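Fandier hand-held gripper, jaw plate service notice

Last updated 2 November 2023
Reading time: 2 min

The Fandier is a hand-held gripper tool for recording pick-and-place work on small retail goods. It has two light gray finger plates, each with a slot, and a pair of black inner fingers with yellow pads. The operator carries it by the grip and closes the jaws on the object.

Known fault

On units shipped from Ascombe before serial 276, the left finger plate can stay closed after the trigger is let go. The return spring slips off its post when the jaws are shut hard on something thick. The plate then opens late, and with force. We have had 23 reports. Two operators at the Grurkurbridge site had a finger pinched while pulling an object free.

What to do

Check the serial number under the grip. If it is lower than 276, stop using the tool until the new spring clip is fitted. If the jaws stick during a session, switch the tool off at the cable, put it down and wait for the plate to release. Do not pull at the object and do not push the plates apart by hand.

Tubes and other long goods put the most load on the spring – grip them near one end and close slowly. Foil packs have not caused the fault in our tests.

Replacement clip

The clip is free for affected units and comes with a new post screw. Fitting takes over 40 minutes the first time, mostly because the pads have to come off and go back on square. Worn pads can be changed during the same job. Biswas handles orders and returns for all sites. Andor Katona at Ascombe answers technical questions. Units sent back to us will be returned in December.

After fitting, open and close the empty jaws 40 times before going back to work. Both plates should move together and stop at the same point.
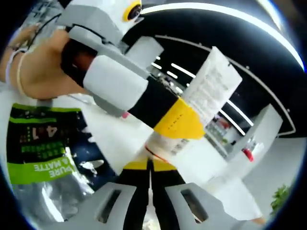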